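What a Milk Carton Can Tell You
A reading page for young learners, prepared by the Climstead Children's Learning Service

Milk cartons turn up in many places besides the refrigerator. A person may carry one to a desk, a sofa or a bedroom and forget to take it back. When a room is tidied, the carton is one of the things that must be picked up and sorted.

Tidying a bed begins with looking at what is on it. Cloth things and food or drink things should be kept apart. A drink carton should be kept upright until an adult has checked whether it is empty. 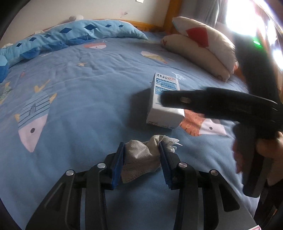

Rocha wrote to us that in her home the cartons are always moved before the cloths, so that a spill has nothing to soak into. The Service agrees that this is a sensible order. Children may follow it at home or at school.

Before a carton is put away or thrown away, it is worth reading. The outside of a carton is called the packaging. Its words and pictures are placed there for the people who buy and drink the milk.

The name of the brand is often near the top, where shoppers will notice it. Other panels may give facts about food. One common subject is protein, a part of food that helps the body grow and repair itself. The amount may be shown with a percent sign. If a label says 3%, it means three parts out of every hundred.
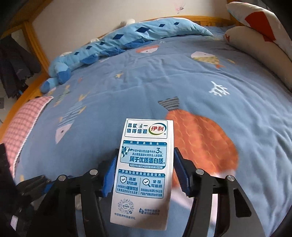 Small drawings, called icons or pictograms, help readers find information quickly. A shield or a check mark is often used beside a promise about quality. A figure next to a litter bin reminds people to throw the carton away properly. Drawings of this kind can be useful even to a person who does not read the language on the package.

Some cartons also carry a code made of many small marks. A phone can scan the code and open more information. Children should ask an adult before scanning one.

Activity for Wednesday: Choose one clean, empty carton at home. Find the brand name, one number and one icon. Draw the icon on a sheet of paper and write a sentence explaining what you think it means.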